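Diary, 2019-12-16

I am home since six and I want to write down the visit before I forget the order of things. 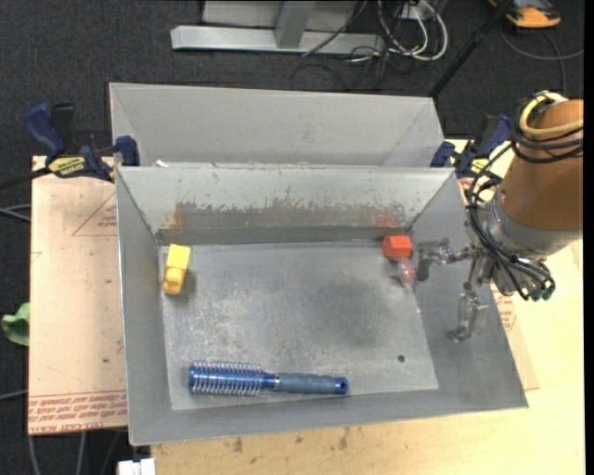

We took the early bus to Sernitska, and it was late, so we came into the hall when the welcome speech was already finished. Ilona Hegyi waited for us at the coat rack. I knew her only from letters and I had imagined an older woman. She gave us badges, mine with the name spelled wrong, and then she led us directly to the robot because, she said, after eleven the school groups come and one cannot hear anything.

The open day at Donumis is held every winter, but this was the first time they let visitors come near the arm. I had expected something fast and a little frightening, like in a car factory. It was slow. The arm went over the side of a grey metal bin, and the task was to take out the things lying in it. They were different things, a blue hairbrush among them, and I was surprised how much I cared about that hairbrush. I have one of nearly the same shape in my bathroom and I never thought that it is difficult to pick up. But the handle is smooth and the head is thicker than the handle, so where should one hold it? I stood there and moved my own fingers in the air, and a boy next to me did the same.

The first try with the brush failed. The fingers closed, lifted, and it rolled back. The second try was good and people clapped — I also clapped, a little late. Ilona did not clap. She wrote something in her notebook and told me that a failed try is worth the same to her as a good one. They have 2,000 tries saved from November alone. I asked who puts the things back into the bin each time. There is a second bin just behind the first, and I thought perhaps the robot carries them from one to the other by itself, all night. She laughed and said that on many evenings it is she who puts them back.

Lengyel asked his usual question about how many people will lose their work. I was ashamed at first, but her answer was serious and she did not hurry. She said that she does not know. I liked this more than the brochure, where everything is certain.

Afterwards there was soup and a lecture with slides. The lecture was about a system they call Ellenance, and I understood perhaps the half. The man spoke very quickly and used the word "grasp" in a way that is not in my dictionary. I must ask Ilona for the text. I wrote down five new words: clamp, bin, bristle, scuffed, to retrieve. "Scuffed" I had from Ilona, when I wanted to describe the floor of the bin and said "tired metal". She said she prefers mine.

On the bus back my feet were cold and Lengyel slept. I paid 2 for his coffee at the station and he has not given it back. Tomorrow I have to call the dentist, and write to Ilona to thank her, in a proper letter, with the name of the town written correctly this time.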